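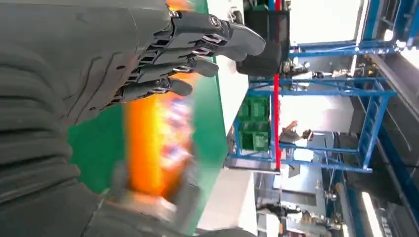
July 2, 2018 - Green table and blue rack

Cleared the green table with Irina. Snack bag goes to the kitchen shelf, not back here. Black case stays near the edge for now, so Hamisi can find it.

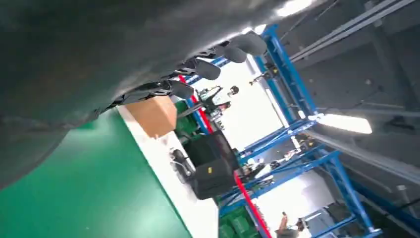 Plain cardboard box is for the Lordale returns - do not tape it until Neelam has the list. Green containers stay behind it. Still to do: coil the cables on the small black device, wipe the tabletop, ask Harpreet if the rack can move 40 cm toward the wall.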